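Speaker notes - Fruit at work: what we learned at the Edar office
Robel Jemal, Wed 3 July

12 Shares
3 Comments

1. Opening
Thank the hosts. Say who I am: I ran the kitchen budget at Edar until May and now do the same job at Pollus. Ask for hands - who has free snacks at work? Who has thrown out a bag of soft apples on a Friday?

2. Where we started
Edar had 200 people over two floors. We bought fruit from Sombatkul, one delivery a week, in crates. The crates went on the counter by the coffee machine and stayed there. The bill was $842 a month and roughly a third of it went in the compost. Pause here. People usually want to argue with the third. We weighed it.

3. What we changed first
Two smaller deliveries in place of the big one. Sombatkul charged extra for the second drop, so the saving was small at first. Mention that bananas were the main problem and we cut the order by half. Complaints lasted two weeks.

4. Moving it out of the crates
Same fruit, put out on a plate in the meeting rooms before ten. People took more of it, mostly in the long meetings. Citrus keeps well on a plate and can sit out all day. Plums and pears need checking after lunch. Anything cut has to go back in the fridge, so we stopped cutting.

Leave the slide up while I talk about color. Mixed plates went faster than plates of one kind. A few oranges or mandarins with something red and something yellow next to them was enough.

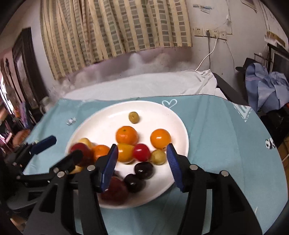 5. The numbers
By the end the bill was down to $600 a month. Skip the chart if we are running late and just read out the figure. The survey had 149 replies, and the most common request was for more grapes. We tried grapes. They are expensive and they roll under things.

6. What didn't work
The sign-up sheet for requests. The honor box for taking fruit home - Skusisis, who supplied the box, took it back without a fuss. Labels with the variety names, which took an hour a week to write.

7. Questions
Likely ones: allergies, fruit flies, who washes the plates. On the plates, we added it to the cleaning contract.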